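5.2 Lost contact during removal of the processor

The second group of failures was found in the processor step of the disassembly line at Durnitz. This step comes after the cooler has been taken off and before the memory is pulled. The arm must press down the retention lever, move it sideways from under its hook, raise it, open the load plate and then lift the processor straight up. Of the 400 desktop computers processed in the August trial, eight ended with a safety stop in this step. In two of these eight cases the socket contacts were bent so badly that the board could not be sold again and went to scrap.

The stops looked alike in the log. The force signal at the wrist rose slowly while the gripper was closing on the lever, then fell to almost nothing, and the controller took the fall as a sign that the lever was free. It then started the lifting movement. In truth the jaw had slipped over the lever and was resting on the edge of the load plate, so the next movement pushed the plate to the side. The stop came only when the sideways force went over the limit, and at that time the plate had already moved against the processor.

Figure 4. Processor step seen from the wrist camera, load plate in place. 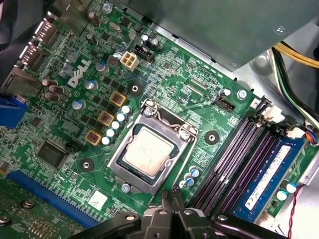 We looked first for the cause in the force sensor, as the operators suspected it. Tuncay Ersoy changed the sensor for a new one of the same type and repeated the step on 200 boards from the Gravgate store. The slipping came back, and the curves had the same form as before. After this we studied the camera pictures saved before each grasp. The planner Jevard, which finds the lever from its bright straight edge, is easily confused by other bright areas in the neighbourhood. Old thermal paste is one such area. In Figure 4 the heat spreader carries a dull, whitish layer of it, while the load plate and the lever around it are silver, so that the borders between the parts are weak in the grey-level picture. In the failed cases the planner had placed the lever too near to the plate, and the jaw went down in the wrong place.

A second cause is the position of the gripper itself. The wrist camera is mounted close to the jaws, and when the arm comes down they cover a large part of the lower picture. Jevard uses a fixed mask to remove the jaws from the calculation. The mask was drawn for the old fingers, and the present ones are wider at the tip. A narrow strip of each finger was therefore left outside the mask and was sometimes treated as part of the chassis. This did not produce a failure alone – we could not find one case with a clean processor – but it made the error from the paste larger.

There is also a safety side to this fault. When the arm stopped, the usual practice was that an operator opened the guard, pushed the lever back by hand and started the step again from the panel. The stop left the gripper closed and the lever under spring tension. Nermin Çetinkaya noticed during a night shift that the lever could jump up when the jaw was released with a hand still near the socket. No person was hurt, but the practice was forbidden the same night, and the restart button now stays locked until the guard is closed and the jaws have been opened at low speed.

Three changes were made in the program. The fall of the force signal is no longer accepted as proof that the lever is free; the arm must also feel a small resistance along the expected curve of the lever. The mask was drawn again for the present fingers. Lastly, the area inside the load plate is left out of the edge search, so that the state of the paste has less influence. Cleaning the processor before the step was also discussed with the workshop at Bilgin, but it would need an extra station and was not tried.

The changes do not solve the case of a lever which is already bent when the computer arrives. Such a lever does not follow the expected curve, and the arm gives up although the grasp is correct. These boards are at present sent to the manual bench, and we come back to them in Section 6.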